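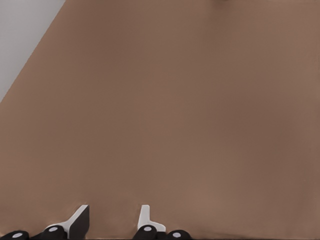 Can one app go in for two categories at the Catum software awards?

Lihua Zeng
We're a small firm with 14 staff and want to enter our stock-tracking app, Orkico. It fits both Retail and Start-up. The entry form only lets me tick one box. Do I need a second form, and is there a second fee? We'd also like to know if the demo has to be done in person.

Senga Munro
Yes, you can enter 2 categories with the same product, but each one needs its own form. We did it with Bovudlow last year and paid 700 for each entry. Change the summary on the second form – the judges are different people and they score against their own category.
The first round is on paper. Only the finalists do a demo, and ours was in person. Ten minutes plus questions.

Fergus Ogilvie
Not sure about the fee but I'd just pick one. There were 112 entries last time and Start-up had most of them.

Ross Hepburn
Check the age rule before you pay for Start-up. The company has to be under three years old on the closing date, going by the registration papers. Kozłowski got moved out of it for that reason and had to write a new summary in two days.

Last updated: Jul 13, 2019

Comments

Hamish Imrie: Is the form still a PDF?

Senga Munro: No, online now. Save as you go, it times out.

Lihua Zeng: Thanks all. Sending both forms in.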